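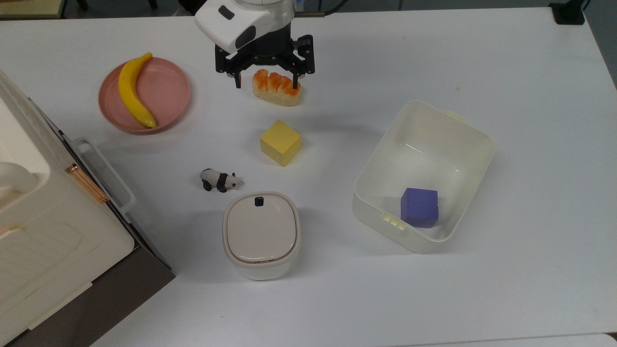

Toy bread roll and other bits on the white table.

Thursday, June 19, 2025

Up at 5 again. The light comes in over the top of the curtain and I can't get back to sleep once it does. I made coffee and sat on the back step until it was time to water. The beans have reached the second string. The peas are finished, or close to it, and I should pull them this weekend and put something else in, but I haven't decided what.

Starter was flat this morning. I fed it last night before bed, same as always, and it had hardly moved. I think it's the new flour. I bought the big sack from the mill shop in Hotbridge last week because it was cheaper, and it feels coarser between the fingers and takes more water. I gave the starter a second feed with the end of the old bag and it was up to the rubber band by ten, so I'll mix the two until the old stuff runs out.

Bus into Farden at 10:40. It was late and then it was full, with a school group going to the swimming pool, and I stood as far as the hospital. The driver had the windows open, which helped. I had three errands and got two of them done. The shoe repair place was closed with a note on the door about a family wedding, so the brown boots came home with me in the same bag they went out in. I did get the prescription, and I got the form from the county office for the water meter.

The meter business is still going on. The bill says 3726 and the dial says something else, and the woman at the desk told me to write down the number on the dial, take it again in a week, and send both in with the form. I have done this before, in February, and I said so. She looked and there was no record of it. I'll do it again. I read the dial when I got home and wrote it on the calendar in the kitchen so that it can't get lost this time.

Lunch was the end of Sunday's loaf, toasted, with cheese and the last of the green tomato chutney. That leaves two jars of the plum and none of the other. I ought to make more this year. Last year I thought eight jars was plenty and it wasn't.

Walked out to Nivcombe in the afternoon by the low path. It's grown over badly past the second gate and I had nettles up to the elbow on one side. The creek is down. There are stones showing by the footbridge that I don't remember seeing before August in other years. A heron was standing on the gravel bar and it stayed where it was the whole time I was crossing. On the far side the hay is cut and lying in rows, and the smell of it went all the way up the hill.

I had meant to go on to the church and come back by the road, but my left knee started in on the steep part and I turned around at the bench. It's the going down that does it. I sat for a while first and ate the apple. A man came by with two dogs and asked if the path was open to Long, and I told him it was as far as I knew, but that I hadn't been that way since the spring. I hope it was. There was a tree down across it then, and I couldn't say if it's been moved.

Back by half past four. I put the feet up and read. The library book is due Monday and I have 227 pages read out of 361, so I can finish it if I keep going, though I don't much care who took the money anymore. The part about the lighthouse was good. The rest is people in offices.

Mixed dough at six, after it had cooled off a little. Half old flour, half new, a bit more salt than usual. I held back some of the water and then ended up adding all of it and a splash besides. It came together all right after the second fold. I've put it in the refrigerator for the night instead of leaving it on the counter, with the kitchen still this warm. If it holds its shape I'll bake it as one round loaf, and if it spreads it can go in the pan.

Supper was eggs and the first of the new potatoes, boiled, with butter and chives. They were small but there were a lot of them under the one plant. I left the others in the ground.

The neighbors' sprinkler has been running since before supper and it's still going now - I can hear it hitting the fence. It will rain tomorrow, if the radio is right. It said the same on Tuesday and we had a few drops on the windshield and that was all. I brought the washing in anyway. The blue towel has a hole in it near the hem and can go for rags.

To do tomorrow: bake before it gets hot, boots again if the shop is open, stamps, call about the gutter. Look for the other garden glove. It was on the step this morning and it isn't there now.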